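We're looking for people who doubt things for a living, or would like to. Skundero is a small outfit in Tostthorpe that checks the claims on household goods before our members spend money on them. For the next round we need home testers, paid, to live with one product for 15 days and write down what happened.

The product this time is a furniture finish. Vikari sells it, and the can says it resists rings, scratches and "everyday life." We have heard that before. Last spring's miracle polish left half our testers with a sticky sideboard and the other half writing that it smelled nice. We'd like better notes this time.

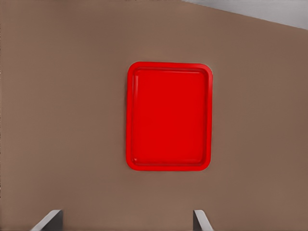
*A plain brown tabletop with a matte look.*

**What you would do**

- Put the finish on one table you own and use every day. Not the good one in the dining room that gets dusted twice a year.
- Eat, work, spill and clean up as you normally do.
- Fill in a one-page log each evening. It takes a few minutes if you don't write us a novel.
- Talk to us by phone 3 times during the test.

**What we pay**

$180 on return of a full log. A log with gaps gets paid in part, and we do read them. The finish is yours to keep, for whatever that turns out to be worth. Vikari does not pay us, does not see your name and does not get to read the report early. They asked. We said no.

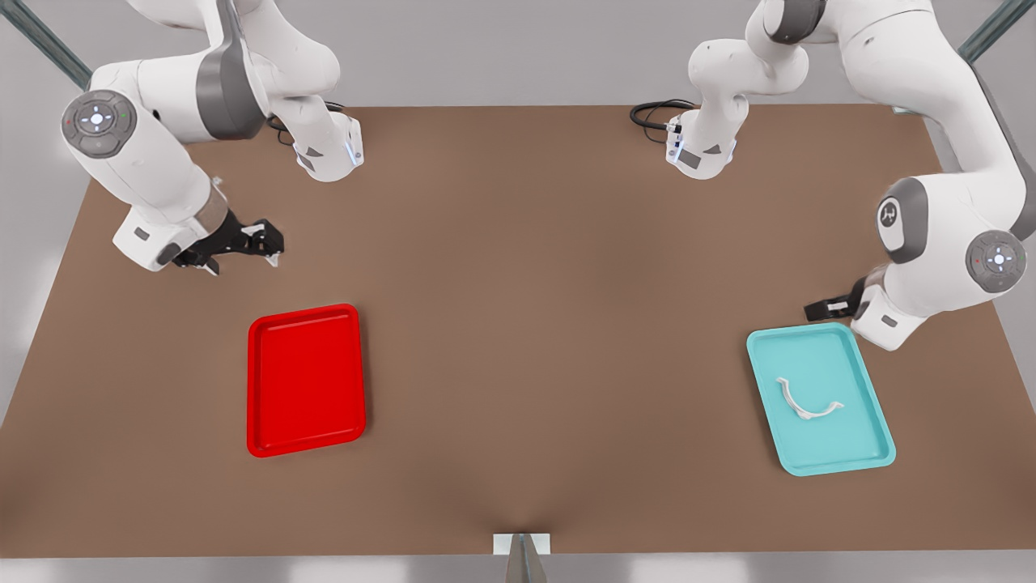 We also want to be fair to the company, which is harder than it sounds. A tester who starts out sure that a product is junk is as little use to us as one who believes the label. If you already have strong feelings about furniture finishes, good or bad, please say so when you apply. It won't rule you out, but we need to know.

**Who can apply**

You must be 18 or over and live close enough to Tostthorpe to pick up the can in person. Homes with kids, pets or messy hobbies are very welcome. People who work for Vikari, or for Pascu, which makes a rival finish, can't take part. Neither can anyone in their household. Renters need the owner's okay in writing if the table came with the place.

You don't need training. You do need to be able to write "I forgot to check" when you forgot to check - a guess dressed up as a result does more harm than a blank line.

**How to apply**

Write to Roxana Coman at the Skundero office, in no more than 200 words. Tell us what kind of table you have, who uses it, and one thing you bought that didn't do what the box said. Please skip the résumé. Applications close at the end of October and testing starts once the cans are handed out. We reply to everyone, though if more than 200 people write in, as they did for the mattress test, the reply will be short.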